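Poltlow pour-over stand, white — three months in

Short version for people in a rush: good stand, annoying instructions, buy it if the price drops again. Longer version below, typing this on my lunch so forgive the mess.

Got mine from Brester in the spring sale. Came in a plain box, well packed, one paper sheet folded up small. No tools needed. I'd been holding a glass coffee dripper over whatever mug was clean for years, and the mugs in this house are all different widths, so every morning was a bit of a gamble. Wanted something that would just sit there and hold the glass. That's the whole job.

First impressions — lighter than I expected. Worried me. I thought one bump and the lot goes over, coffee everywhere, glass on the floor. Hasn't happened yet. The feet grip OK on a dry table, less so on a wet one. Wipe the table first.

The finish is matte and it's held up better than my old shiny stand, which showed every fingerprint. This one doesn't really. It does pick up brown marks if you leave drips overnight. Warm water and dish soap gets them off, don't scrub with anything rough. I did once, early on, and there's a dull patch on the back now. My fault.

Ribs on the side: love them. Didn't think I would. Easy to grab with damp hands, and they break up what would otherwise be a very plain white thing. Downside is grounds get in the grooves and you need an old toothbrush. Not every day. Every week or so if your messy like me.

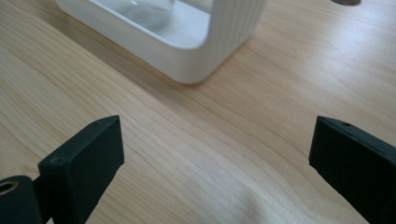 White holder with the glass in it, on the wood table.

Rounded corners are nice too, no sharp bits to catch your sleeve on. The walls are thick, which makes it look a little chunky next to thin glass. My sister says it looks like a bathroom thing. She has a point. On a pale wood table it looks fine to me, on our dark counter it stood out way too much, so it moved.

Size. I make 300 ml at a time and that's comfortable. Tried a bigger batch when we had people over and it was a pain, too much stopping and emptying. If you're making coffee for a crowd get a proper machine.

Compared it with the Tremasden one a friend has. The Tremasden is heavier and feels more solid, also costs a lot more and takes up more shelf. Biswas do one as well but I've only seen it in the store, looked wobbly, can't say more then that.

Things I don't like:
Instructions. Tiny print, drawings that could be anything. I worked it out by trying.
No spare feet in the box. One of mine is already peeling at the corner.
Returns window is only 14 days at Brester — check yours over as soon as it arrives, mine sat in the hall for a week.

Would I buy again? Yeah, on sale. Full price, probably go for the heavier one and live with the shelf problem. Will update in July if the foot comes off.

Rating: 3 out of 5, might bump it up if they send me new feet.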